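Why do earbuds have a little case?

Kids' Explainers, page 5

Earbuds are tiny speakers. That's it really. Very small speakers, one for each ear, and because they are so small they have two big problems. They get lost, and they run out of power.

The case fixes both. Mostly.

What's inside an earbud?

More than you'd think. A battery smaller than a pea. A speaker. A little radio so it can talk to the phone or tablet without a wire. Usualy a tiny microphone too, so people can hear you when you call Grandma.

All of that squashed into something the size of a jelly bean. So the battery can't be big. A few hours of music, then flat.

What does the case do?

The case has its own battery, a bigger one. You drop the earbuds in, little metal dots on the buds touch little metal dots in the case, and power goes across. No plugging in. Then later a grown-up plugs in the case, and it fills up again.

So it goes: wall, case, earbud, ear.

The case is also just a box. Something with a lid that keeps dust and crumbs off. Some have magnets to hold the buds in place. You can feel the tug when you get close, it's a good feeling.

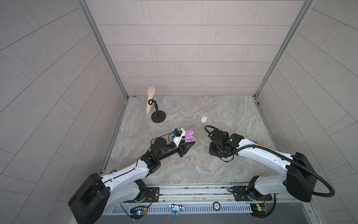 Pink case up high, and a small pink thing on the floor that is likely an earbud. The beige one on the black stand is a microphone.

Speakers and microphones, what's the difference?

They do opposite jobs. A microphone takes sound in and turns it into electricity. A speaker takes electricity and turns it back into sound. Both usually have a thin part inside that wobbles. Sound is wobbles! Wobbles in the air.

Try this. Put your fingers on your throat and hum. Feel the buzz? Same thing, only slower to notice in the air.

A microphone on a stand can be bigger than the one in an earbud. The stand keeps it still, so you don't get bumping noises from someones hand. A wide flat base helps it not tip over.

Where do lost earbuds go?

Under the couch. In the wash. In the garden. They roll, and they're small, so look low down and use a torch. A bright colour helps a lot. White ones on a white rug, good luck.

Put them away as soon as you take them out of your ears. Not on the table, not in a pocket. In the case, lid shut.

Looking after your ears

Keep the sound low enough that you can still hear someone talking beside you. Take a break every 20 minutes or so. Don't share earbuds, ears have wax and germs and so does everyone's. Wipe them with a dry cloth, never run them under the tap.

And keep them away from babies and pets. Small things get swallowed, and batteries inside a tummy are very dangerous. If it happens tell a grown-up straight away, don't wait.

Words to know

Battery: stores power for later.
Charge: fill a battery back up.
Wireless: works with no cord.

Next page: Why do magnets stick?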